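3. Guardar la vajilla en la caja transparente

Yo empiezo siempre igual: despejo la mesa y saco todo lo que va a ir dentro, vasos por un lado y platos por otro, sin apilar todavía.

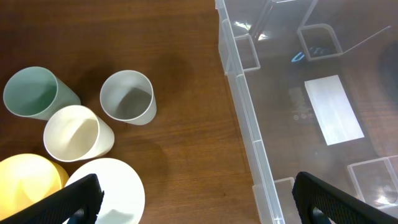

Paso 1. Pon la caja pegada a los vasos, a lo largo, para no cruzar los brazos cada dos por tres.

Paso 2. Primero los platos, en una sola pila. Encima, el más grande (¡a mí me encanta el verde azulado!).

Paso 3. Encaja los vasos del mismo tamaño unos en otros y llévalos a una esquina -- los sueltos rellenan huecos.

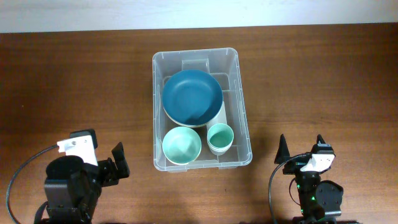 Nota: si un cuenco roza la pared, no pasa nada, pero no lo fuerces.

Cuidado: con la caja llena, levántala con las dos manos y desde abajo. Encarnación Lorente la coge por el borde y yo sufro cada vez.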